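Desto Storage Box with Inner Tray
Set-up Guide, Section 4: Unpacking, First Opening and Placing on the Table

Please read this section before you open the box for the first time. It applies to the standard size with slide-out tray. For the lid engraving service, see Section 7.

4.1 Preparing the table

Choose a flat table with enough free room on all sides. The box must not stand near the corner while you pull the tray.
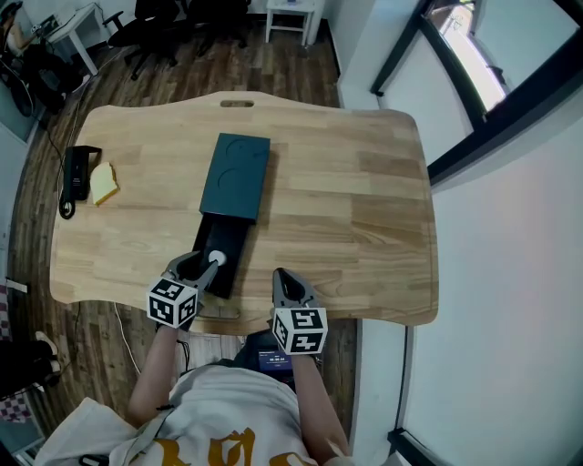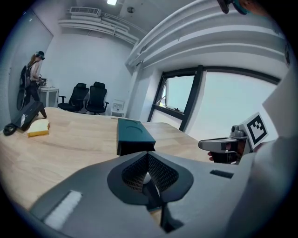

The Desto box has two main parts, the outer box with its lid and the inner tray. The tray runs inside the outer box with a close fit, so it moves slowly at the beginning and this is normal. The lid is fully separate when the box is open, and it needs its own place on the table. In the first picture the teal lid lies at the far side and the black tray is slid out towards the person, and this is the arrangement we recommend for the steps below. When you do not need the tray, the box may also stand upright, as in the second picture, and it then takes less room on a small table.

Note: Food and boxes do not go well together. If you keep bread on the same table, as many of our customers do at breakfast time, leave a free space between the bread and the box. Crumbs which fall in the tray channel will make the movement rough.

4.2 First opening

1. Put the box flat on the table with the lid up. The circular recesses on the lid should be at the end which is far from you.

2. Hold the outer box with one hand on the side. Do not press on the middle of the lid.

3. Lift the lid at the near end first, then take it off completely. Place it behind the box with the recesses up.

4. Remove the paper strip from the tray. It is only for transport and can go in the paper waste.

5. Pull the tray towards you with a steady hand. Stop when you feel the first resistance.

6. Wait 10 seconds and push the tray back. Repeat this 2 times. The tray will then run more easily.

Caution: Do not pull the tray further than the first resistance while it is full. The front can drop and small things will roll out.

4.3 Putting things in the tray

The tray is made for small and light things: buttons, keys, coins, sewing items, small balls for table games. Round things should go in last. Put them near the front and guide them with the fingers until they are at rest, and only then close the tray.

1. Slide the tray out as in 4.2.

2. Lay flat things on the bottom.

3. Put round things on top or at the front. If they still move, lay a piece of soft cloth under them.

4. Slide the tray in slowly. If you hear something rolling, stop and open again.

Note: The tray has no fixed dividers. The divider set Griltov can be ordered separately, and its instructions are in the same bag.

4.4 Closing and standing upright

1. Check that the tray is fully in. The tray edge and the box edge must make one line.

2. Place the lid on the far end first, then lower the near end. Press lightly on both corners.

3. To stand the box upright, turn it 90 degrees with both hands. Keep one hand on the lid during the turning.

4. Let go only when the box stands by itself without moving.

Caution: Before you turn the box, look where the cables of other table devices are. A cable under the bottom edge is the most common reason that an upright box falls. Lead the cable over the table edge at the side where you do not work.

4.5 Cleaning

Wipe the outside with a dry or slightly damp cloth. Take the crumbs out of the channel with a soft brush, never with a knife. Do not put the tray in the dishwasher. After wiping, leave the lid off until all the parts are dry.

4.6 If something is not right

The tray stops halfway. Take it back in, turn the box upside down over a cloth and tap softly. Usually there is a small thing in the channel.

The lid does not sit flat. The lid is turned the wrong way. Turn it so that the recesses are again at the far end.

The lid has a scratch or a broken corner at delivery. Do not use the box. Write to Kastriot Gashi at the Desto spare parts desk and add the number from the bottom label.

Section revised October 16, 2024. English text: Anika Mercado.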